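Category: Builds & Projects > Robot Arms
Tags: simulation, grasping, home shop

Thread: Sim setup before I wire up the real bench

brisa_v
10 July 2020

I've been putting together a pick and place cell in the shared workshop on Valdovinos. The arm gets bolted down once I've sorted the cable run, so for now everything is in simulation. The controller is one I wrote myself and I call it Cernoden. The idea is simple. It picks something up off a cluttered table, moves it and sets it down without knocking into the rest.

Last night I did 103 attempts with random object positions and had 15 drops. Most of the drops were on shapes with bits sticking out. I'm after opinions on grasp planning before I go any further.
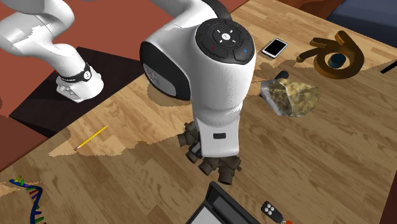
Grasp choice is where I'm stuck. My planner takes the center of the object and closes the fingers across the narrowest width it finds. That does fine on the phone, and it's bad on anything like the brown piece under the hand, with short stubs coming out in different directions. One finger ends up between two stubs, the other lands on the end of one, and the part twists as it lifts. I can filter out grasps near the stubs, but then on some poses there's nothing left to pick from.

Arm speed is low and friction is set the same for every object. I know that second one isn't great.

shopbench_ray
Fix the friction first. A rock and a phone shouldn't have the same number. You might be tuning the planner around a mistake in the physics.

brisa_v
Fair. I'll do separate values tonight and rerun the same seeds.

Anayeli Salinas
I don't think friction is the main thing. If a finger is landing on the end of a stub, you have a contact problem, and more friction will only hide it. Check the surface normals at both contact points and throw out any grasp where they don't face each other within a few degrees. That took me an evening to write for my Clirach build and it got rid of most of my twisting.

shopbench_ray
She can do both. But with one friction value for everything, she won't know which change helped.

Anayeli Salinas
She will if she changes one at a time. I'd do the normals first.

kettle_and_wire
Different opinion: too much on the table. You've got a pencil, a rock, a DNA model, a remote and more. I'd start with 3 objects and get those to 100 percent, then add.

brisa_v
I did start with 3, all boxes. Everything passed and I learned nothing from it. The mixed table is where the failures are.

kettle_and_wire
OK, but can you tell a bad grasp from a bump into the thing next to it?

brisa_v
Not well. I log the drop and the object name. I should be logging contacts too.

Anayeli Salinas
Log contacts for the fingers and for the hand body separately. The body is wide on those and it hits neighbors on the way down.

brisa_v
Will do. Normals check first, friction second, same seeds for both.

12 replies hidden
Shares: 15

Comments

m_tolland
Which file format are you using for the meshes? Mine come in at the wrong scale every time.

clinik_user
Following. Same problem with pipe fittings on my arm.

oldlathe
Do the cable run before you bolt the base down. Ask me how I know.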